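Santino Garrido
Thread on how we're spending our gripper money this year. I've been looking forward to writing this one, so get comfortable!

1/ Quick background. We're a tiny outfit teaching arms to tidy up after people: tables, nightstands, the floor next to the bed. Last year we bought whatever looked good that month. This year we have an actual plan, and I love it more than I expected to love a spreadsheet.

2/ The big call was to put hand-held grippers ahead of a second arm. A person picks one up, does the chore in a regular home, and the arm learns from that later. You can own several for what one decent arm costs, and they fit in a backpack.

3/ We went back and forth between Hidis and Flimbridge for the hand-helds. Flimbridge has the nicer trigger (it really is lovely, everyone who tried it went quiet for a second). Hidis lets you swap the jaws with one screwdriver and sells the jaws on their own. We went Hidis.

4/ Pads! Please budget for pads! We had them down as a one-time purchase, and they are groceries. Ildikó Vass runs our parts shelf and she now orders 50 pairs at a time. Textured ones for us, every time. The smooth ones were miserable on thin plastic.

5/ Next line is mounts and cables. Boring, cheap, and the thing that stopped us most often last spring. Buy two of every cable. If it has a tiny connector, buy three.

6/ Then there's the stuff you practice on. We set aside $39 a month for it and that's plenty, seeing as most of it is lunch. Paper cups, drink cartons, tissues, takeout containers, a bottle or two.

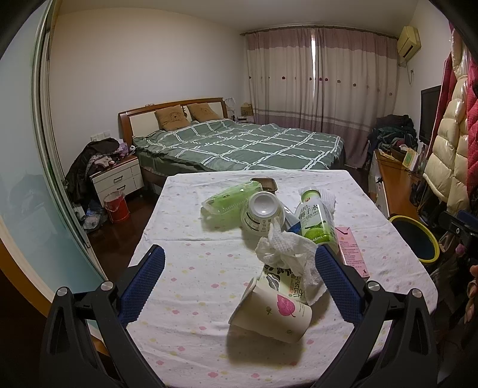 7/ What I'd tell anyone planning this: spend on variety before you spend on volume. A tipped paper cup and a wad of tissue ask completely different things of your grip, and a bowl that's upside down is its own little adventure. More kinds of mess, more kinds of rooms.

8/ Which brings me to room costs. We pay a host fee for each home visit and I had badly underguessed it. Tipene Faulkner talked me into pricing visits by the half day, with setup included, and the numbers finally started making sense. Setup is longer than you think. Pack-up too.

9/ Storage. Video eats drives. We bought 20 of the plain Kocsis ones in one go and got a small discount just for asking. Ask! The worst they can do is say no, and then you're paying the price you were going to pay anyway.

10/ The arm itself. We're keeping the old Zinden for at least one more year. It's slow and it hums, but we know every one of its moods and we have the spare parts. A new one would swallow the whole year's money and we'd be learning its software all summer.

11/ I did put $2,000 in a line called "something broke" and I refuse to feel bad about it. Géza Rácz wanted it smaller. Then a charger died during the meeting where we were discussing it - best timing of any charger ever.

12/ Things I cut: the fancy rolling case, a second tablet, matching shirts (sorry, team). Things I fought for: good gloves, decent lights, a folding stool so whoever is resting between takes has somewhere to sit.

13/ Still undecided on wider jaws. Ours are great on cups and cartons and a little tight for bigger bottles. If you've run the wide Hidis set in cluttered spots, do they bump into everything? I'd love to hear before I order at the end of April.

14/ Happy to share the blank version of the sheet. Reply with what you're building and I'll send it over tonight.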